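Lirkilura crochet hook set

By Cordier 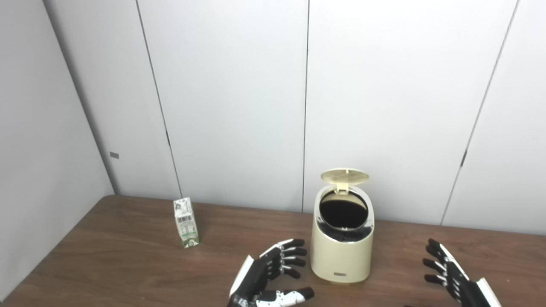 A crochet hook is such a small thing to get excited over, but when you spend your evenings with one in your hand you start to care a great deal how it sits there. The Lirkilura set has 6 hooks, and they are the ones Apolline Carré reaches for whenever she's working up samples for our patterns. They have a lovely even weight, the throat is deep enough to hold the yarn without grabbing it, and the thumb rest is long enough to suit people who hold their hook like a pencil as well as those who hold it like a table knife. A bit of wooden tabletop like this one, with its fine streaky grain, makes a good place to lay a swatch flat and measure it, and we'd urge you to do that before starting anything with sleeves! Smooth wood lets the edges lie where you put them, where a tablecloth will often tug.

What you get

Sizes 2.5 mm, 3 mm, 3.5 mm, 4 mm, 5 mm and 6 mm
A roll-up cotton case with a tie
A stitch gauge card
A pattern leaflet for the Ustmont shawl (UK terms, with a chart)

About the hooks

The heads are polished aluminium and the handles are beech, oiled and left unvarnished. They'll darken a little where you hold them, and we rather love that. Each size is burned into the end of the handle, so it won't rub off the way printed numbers do (anyone who has tried to tell a 3 from a 3.5 by lamplight will know why we were so keen on this).

The head is what we'd call half-inline. It has a slightly rounded lip, so it slides under a tight chain without splitting the yarn, but there's enough of a notch that your loop stays put when you're moving quickly. Loïc Marchal drew up the shape and went through several versions before we all agreed on it. The early ones were beautiful to look at and dreadful with mohair.

If you're coming from an all-metal hook, give yourself a few rows. The handle is thicker than you're used to and your tension may loosen at first. Mine went slack for a whole evening and then settled down, and now I find the thin ones hard to go back to.

Which yarns they suit

Cotton is where these really shine. The 3 mm and 3.5 mm are perfect for 4 ply cotton, and the stitches come out crisp and neat. Wool is a pleasure too, particularly anything with a bit of bounce. For fluffy yarns go up to the 5 mm or 6 mm and work a little more slowly than you normally would.

We also like the 2.5 mm for edgings. It makes a very pretty picot, and it's slim enough to get into the edge of a knitted blanket if you want to add a border.

The Ustmont shawl

The leaflet is for a half-moon shawl worked from the centre out, 54 rows in all. It begins with a small loop and grows outwards in trebles and chain spaces, with a fan border at the end. If you can work a treble and count to four you can make it - the repeat is short and after a few rows you'll have it by heart. It takes 2 skeins of Brusa 4 ply and is worked on the 4 mm hook throughout, apart from the last row, where you change to the 5 mm to keep the edge stretchy.

Please block it. I know, I know, but the fans only open up properly once the shawl has been soaked and pinned out, and it's such a treat to see them spread.

Looking after your set

Wipe the handles with a dry cloth. Once or twice a year rub in a drop of linseed or walnut oil and leave them overnight before you use them again. Don't put them in water and don't store them on a radiator shelf. The case can go in a cool wash with the tie knotted.

If a head ever feels rough, try a soft cloth and a little beeswax before anything else. Usually it's just a bit of residue from the yarn.

Questions we get

Can I buy one size by itself?
Yes, all six are available singly, though the case only comes with the set.

Are they suitable for left-handers?
Very much so. The thumb rest is the same on both sides, and the shawl leaflet has a mirrored chart on the back.

Is there a 7 mm?
Not yet. Loïc is working on a larger pair with a longer handle, and we hope to have them in April.

Do they work for Tunisian crochet?
For a narrow strip, such as a headband, yes. For anything wider you'll want a long hook with a stop on the end.

Goes well with

Brusa 4 ply cotton, all shades
Cordier blocking pins
Cordier stitch markers, locking
Lirkilura darning needles, bent tip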